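Noise Levels in the Shared Study Spaces of Holst Hall
Term project report, Introduction to Environmental Measurement
August 2022

1. Background

Holst Hall opened its ground floor as shared study space two years ago, when the old reading room was split up. Students have complained about noise since then, mostly in course surveys and on the board outside the print room. The building office asked whether the complaints matched what could be measured. Our group took this on as a term project.

We wanted to know how loud the rooms are during a normal weekday, which sources account for most of the noise, and whether students' own ratings follow the readings.

2. Method

We used 2 sound level meters borrowed from the physics stockroom, both Tenusis handhelds. They were checked against the stockroom calibrator each morning and differed by less than one decibel on every check. Readings were A-weighted, slow response, taken at seated ear height and at least one meter from any wall.

Measurements ran through June, between 9 a.m. and 6 p.m. We logged a reading every five minutes while a room was in use. After removing entries with missing times or a low battery flag, 1,301 readings were left. They were put into a spreadsheet by hand and checked by a second group member.

Students were also given a short paper form asking them to rate the room from 1 (very quiet) to 5 (very loud). We printed 500 forms and left them on the tables with a return box by the door. The return rate was lower than we hoped, and some forms had no room name on them. Those were left out.
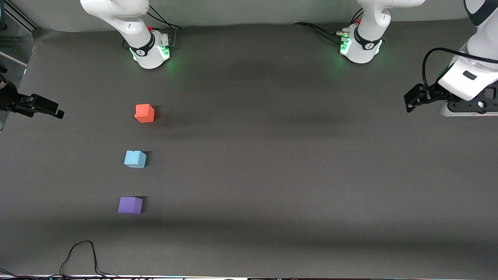

3. Results

3.1 Rooms

The north room was the quietest, with a median of 44 dB. The south room had a median of 51 dB and the corridor seating 58 dB. The corridor also had the widest spread. Its readings rose sharply in the ten minutes between classes and took a while to settle again.

3.2 Sources

Speech was the most common source written in the log. Next came the door to the stairwell, which has a worn closer and shuts hard. The Minik ventilation unit in the south room was steady at 47 dB when the room was empty, so that room cannot get any quieter than that with the fan on. Chairs on the tile floor made short peaks, but slow response smooths these out and our numbers probably understate them.

3.3 Ratings

Ratings went up with the readings in the corridor and the north room. In the south room they did not. Students there gave it a 4 more often than the corridor, although the corridor was louder. Several wrote "fan" or "humming" in the comment space.

4. Discussion

The complaints are partly supported. The corridor is loud for reading, but students seem to expect that and use it for group work. The south room is a different case. A constant low sound may bother people more than the level suggests, and A-weighting gives low frequencies less weight. A frequency analysis would help, but the meters we had could not do one.

We also measured in June only, when fewer classes were meeting. The fall term is likely to be louder.

5. Recommendations

Replace the closer on the stairwell door. Put felt pads on the chairs in both rooms. Ask for the south room fan to be serviced, then measure again at the same seats. We priced Likelex ceiling panels for the corridor but do not recommend them until the cheaper steps have been tried.

Appendix A: Seat positions and log sheets
Appendix B: Rating form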